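Caring for a Dark Composite Sink
Kendley Residents' Handbook, Kitchen Section

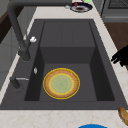
Composite sinks in dark colors show mineral deposits sooner than steel ones. In hard water areas a pale film may form within days, and it is easier to prevent than to remove.

Daily care. Rinse the basin after each use and dry it with a soft cloth, including the deck behind the faucet. Coffee and tea should be rinsed away promptly.

Weekly care. Wash with dish soap and a nylon brush, working in small circles. Steel wool must not be used.

Mineral film. Mix equal parts white vinegar and warm water, apply with a cloth, and leave for up to 3 minutes. Rinse well. Keep the solution off marble and other natural stone – vinegar will etch the surface. Never combine vinegar with bleach.

Metal marks. Gray lines left by pans are usually deposits of metal and not scratches. A paste of baking soda and water will lift most of them. Two applications may be needed.

Drains. Cooking fat should be collected in a can and placed in the trash. Clean the strainer weekly.

Chips and cracks should be reported to Dewanti Krishnan in the maintenance office. Residents are asked not to attempt repairs with household glue.

Revised July 20, 2021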